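Home | Projects | Reports | Lab Notes | Contact

Bimanual Teleoperation for a Tabletop Sorting Task
Student project report, June

1. Task and scope

The project set out to record demonstrations of a two-arm tabletop task and to train a small imitation policy on them. The task was named Grosetti after the first test sheet it was written on. It mixes school-lab items with toy-kitchen items on one table, and the operator moves the lab items into or out of a divided tray. The vegetable basket serves as a distractor: it stays on the table during every episode and is never part of the goal.

Items were chosen to be awkward. Clear parts are hard to locate in a color image, and thin parts leave little margin for the fingers. Early trials with opaque blocks gave high success rates but said little about how the policy would handle a tube lying against a divider wall, so the blocks were dropped.

2. Operator interface

The operator drives a pair of leader arms by hand. Joint angles are read from the leaders and sent to the followers over the Skustatel bridge, a small program written for this project. No force is fed back to the operator. Leader and follower start from the same folded pose, and an episode is rejected if any joint differs by more than 8 degrees at the first sample.

Two smoothing settings were tried on the commanded angles. Heavy smoothing removed hand tremor but added lag, and operators then overshot the tray wall and corrected late. The lighter setting was kept — some jitter remains in the recorded actions.

3. Recording

Each episode stores the follower joint angles, the leader joint angles, the gripper opening, and the camera streams. Wrist views are used for the final approach to an item. Fixed views cover the whole table and carry most of the information on where the arms are in relation to each other.
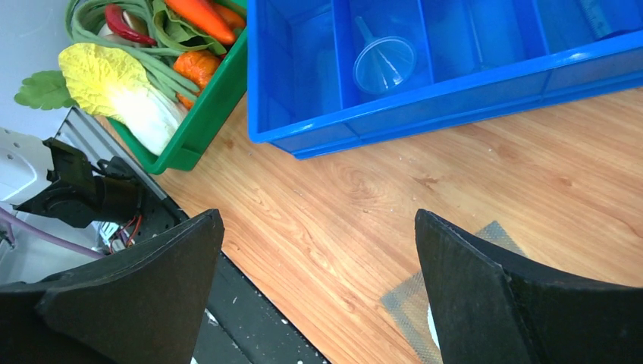
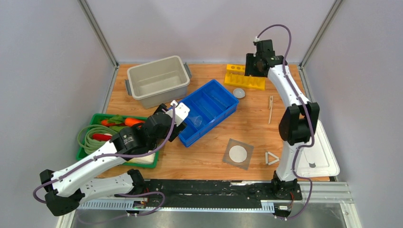
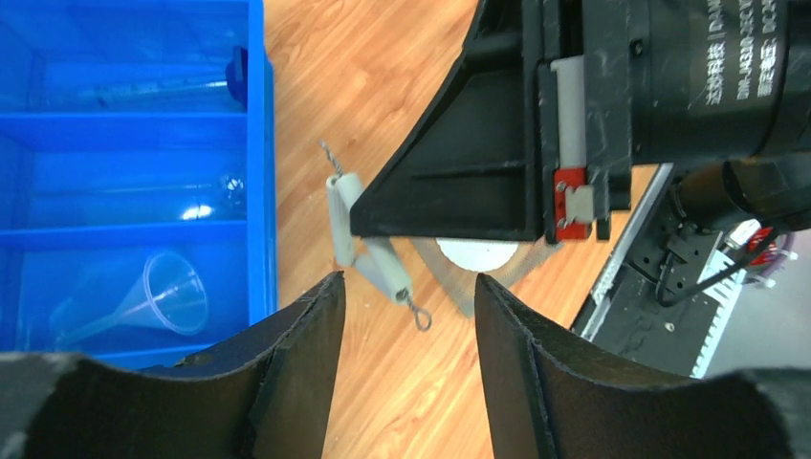
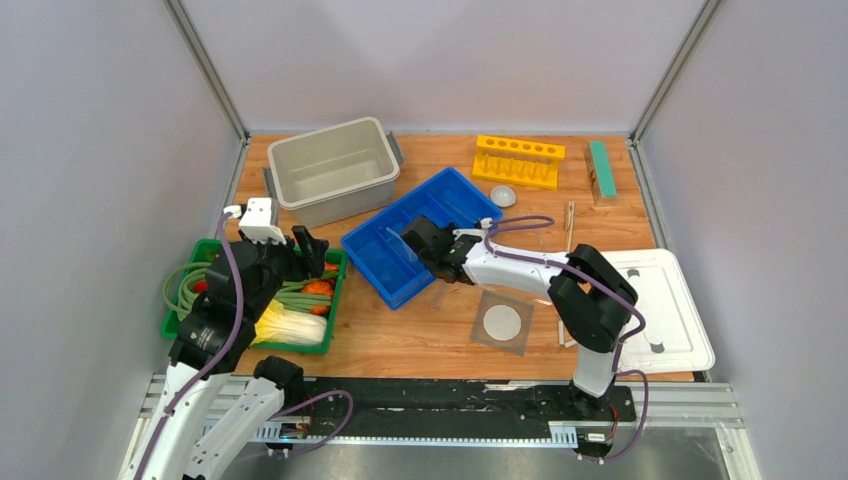

Figure 1. Sample views from the recordings. First and third: wrist cameras. Second and fourth: fixed cameras. The blue divided tray is in all four.

Item positions were changed between episodes within limits marked on a paper plan. The tray was allowed to rotate. Operators were told to pause briefly before closing the fingers, which made the grasp easier to find later when the episodes were cut into segments.

4. Data set

The target was 500 episodes. After removing those with a dropped item, a start pose error, or a missing stream, 296 were left for training. Missing streams were the most common cause of loss. The fault was traced to the logging script, which opened the cameras one by one and did not check that the last one had started. A check was added partway through the project.

5. Training and results

The policy predicts short chunks of joint targets for both arms. It was trained with the Hollmann configuration used in the previous course project, changed only in the number of camera inputs. A checkpoint was saved every 1000 steps.

Reaching was learned early. Grasping clear parts was not reliable at any checkpoint. The usual failure was a closing motion started slightly above the part, after which the arm carried on to the release pose with nothing held. Removing the wrist inputs made this worse. Removing a fixed input had less effect on grasping, but the arms came closer to each other near the middle of the table.

6. Open points

Lighting was not varied. The jitter noted in section 2 was not filtered before training, and its effect was not measured. The Zedton leader grips have some play in the trigger, so the recorded gripper opening lags the operator's finger on release. A stiffer trigger has been drawn but not printed.

Filed under: Robotics, Teleoperation, Student Reports

Related reports
Joint Calibration of the Zedton Leader Grips
Skustatel Bridge: Setup and Message Format
Hollmann Configuration Notes
Action Chunk Length in Small Data Sets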